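Tivura household chores project
Progress report for November, second half of the grant

Hi Ghazala,

You asked me to keep this one short and skip the jargon, so I'll try. The question we promised to answer for you was whether a two-armed machine can take over the small dull jobs in an ordinary home. My answer this month is still "a few of them, slowly, with somebody checking." I'm more hopeful than I was in the spring, though!

First, the money. We're inside the budget. The biggest bill was computer time on the Amlow machines, because we moved nearly all of our practice runs into simulation over the summer and they add up fast. I'd do it again. A bad run in there costs us a few cents and no broken plates (we did lose two real bowls in the spring, which you kindly didn't mention at the last meeting).

Now the chores. We started with 24 on the list and I've cut it down to 6 for the rest of the grant. Folding went first. I know you were fond of the folding idea, and so was I, but towels ate up weeks and we never got a method I'd want to show anyone. What stayed is mostly picking up and putting away: shoes, toys, cups, mail, the remote control, and laundry off the floor. Boring stuff, and exactly the stuff the families in our survey said they were sick of.

We've done 700 practice runs on shoes alone. Sneakers are the easy ones. They're soft and chunky, and the gripper can be a bit off and still get hold. Smooth slip-ons are harder, and high heels are a mess – I'd rather not talk about high heels yet. The Bhutto module, our new grasp planner, went in partway through the month and I like it a lot so far. It picks a spot to grab and sticks with it, where the old one kept changing its mind halfway down. 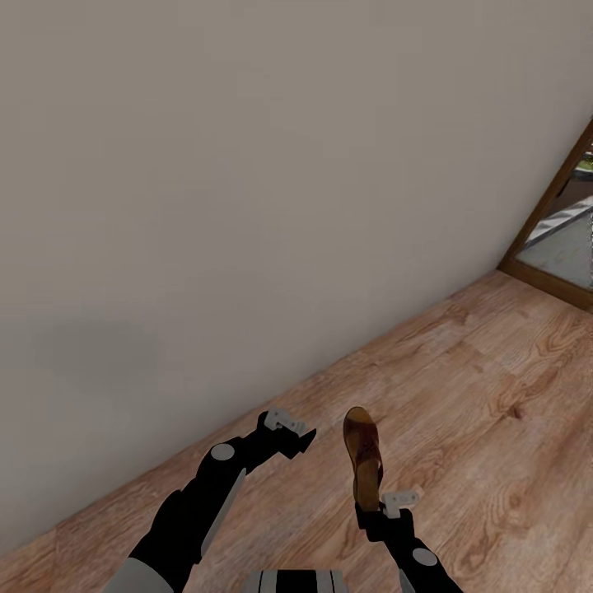 Entryway tasks: shoes

The brown slip-on is held upright in the right gripper, toe up, with the left one open and empty beside it. Picking up is the half of the job I feel good about. Putting down is where I'd spend the next chunk of money. A person drops a shoe by the door and nudges it straight with a foot, and we have to plan all of that.

We're also slow. I'd love to tell you a parent with a full hallway would be happy to wait for us, but I wouldn't be, and I built the thing.

Next up is a set of 600 runs with mixed pairs, then a first try at moving the shoe routine over to the real arms in the Irnix lab. Could you let me know if the spring payment can come early? The lab wants a deposit before they'll hold our bench.

Thanks as always, and come by whenever you like.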